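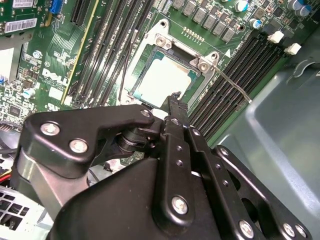 Plolon control panel – minutes, January call

Posted in Meetings, by the minutes-taker

We use cookies to remember your settings. Accept / Manage

Started 4:00, quorum ok. Last minutes approved, no changes.

1. Release status
Beta 4 out to testers. 47 tickets open, most against the mail page. Translation file now has 1121 strings, 886 done in Polish. Rest waiting on Czerwiński, who said they'd send the next batch before freeze.

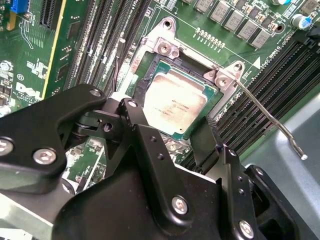 Processor and socket lever.

2. Login page
Long talk. Old session code logs people out when they switch tabs. Agreed: drop the old code, use the Linatis module, keep the timeout setting where it is. Docs need a new page for this – no taker yet.

3. Backup screen
Restore button too close to Delete. Moved to the other side, confirm box added. Two testers want a dry run option. Not for this release. Put on the wish list. 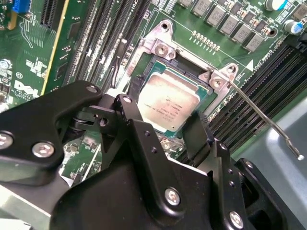

Server board, CPU in the open socket.

4. Terkatar plugin
Breaks with the new menu. Their side says fix is coming, no date. Agreed to ship with the plugin turned off by defualt and a note in the changelog. One vote against.

5. Mirrors
Second mirror still slow in the evenings. Will ask the host again. If no answer by next call we move the downloads elsewhere –
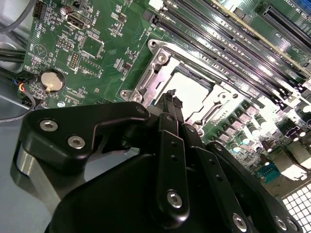
cost is the same either way, so no budget vote needed.

6. Any other business
Forum spam is back. New accounts go to approval for now. Request for a dark color scheme, third time – needs someone to do the stylesheets.

Next call same time, agenda items to the list beforehand please. Closed 5:20.

Last updated: January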